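Search this site Enter keyword Go

Filed under: Workshop Builds > Grippers & Hand Tools > Recording Demos

Setting Up a Two-Handed Gripper Station for a Utensil Task
By Fernanda Azevedo, April

This picks up after the grippers are assembled and the cables are tested. If your fingers don't open and close freely yet, go back to the linkage page first. The station is the one we put together in the shared workshop, and the task is hanging kitchen utensils on a countertop stand.

What you need

A table you can reach across without leaning
Two hand-held grippers, each with its own cable and wrist camera
A countertop utensil stand with hooks
A few utensils with different handles
Grid paper in a large sheet, or several sheets taped together
Masking tape and a soft pencil
A computer that can stay on the floor near the table

1. Lay the paper

Tape the grid paper down at the corners and along the long sides. Smooth it from the middle outward. A ripple under the stand will make the stand lean, and you will spend the evening wondering why the hooks have moved. Keep the lines parallel to the table edge.

Don't bother replacing the sheet when it gets marked up. Ours stays down until it tears.

2. Place the stand

Put the stand near the middle of the sheet and trace the base in pencil. Check that both hands can reach the hooks with the grippers on. Duarte Garcia is a good deal taller than I am, and the first spot he picked had me on my toes. We moved it toward the near edge by 9 squares and traced it again.

If the stand is light, put a loop of tape under the base.

3. Route the cables

Run one cable down each side and leave enough slack for your hand to cross the center of the table. Too much slack is also a problem, as the loop catches on the table corner when you pull back. Tape the cable to the table leg at knee height, then leave it loose from there up.

Plug both grippers in before starting the recorder. Our recording program is called Drustier, which Thu Quách wrote for the workshop, and it only looks for devices when it launches. If one side is missing from the list, close it and start over.

4. Do a dry run

Pick up a utensil with one hand, keep the other open and out of the way, and move slowly toward the rack. Stop partway and look at the preview from each wrist camera.

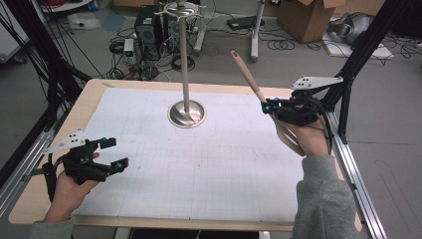
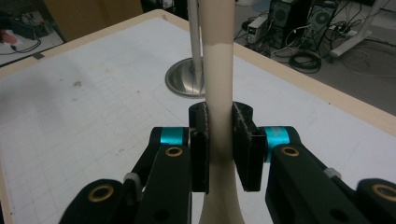

Finger pads are where most of our adjusting went. We started with smooth pads cut from a Tarnell sheet and dropped a good share of what we picked up, mainly anything with a rounded handle. Albertina Caldeira suggested a rougher face, so we changed the pads on both fingers and left the linkages alone. Check the pads in the wrist view with something between them, the way they sit on either side of the pale, flared piece in the close view. One pad may sit at a slight tilt compared with the other. A small tilt is fine on a tapered handle. On a flat one it lets the utensil twist, and you should loosen the pad screw, close the fingers on a ruler, and tighten it again.

The wrist view should also show a good piece of the tabletop past the fingers, with some of the stand in it. If all you get is fingers, tip the camera up 2 degrees at a time.

5. Record

Start each take with both grippers open above the paper. Pick up, hang, let go, back off, return to the start. Say "stop" out loud if someone else is at the keyboard.

Our first Saturday gave us 97 takes and we kept 70. Most of the ones we threw out were bad starts, where a hand was already moving when the recording began. Wait for the beep.

Change the utensil every few takes and turn it a different way on the paper each time. Spatulas are easiest to learn on. Leave ladles for later, as the bowl swings and knocks the pole.

6. Put it away

Close the recorder before unplugging. Wipe the pads with a dry cloth. Leave the paper and the pencil outline in place, and write the date on the masking tape if you moved the stand.

Next page: Trimming and Labeling Your Takes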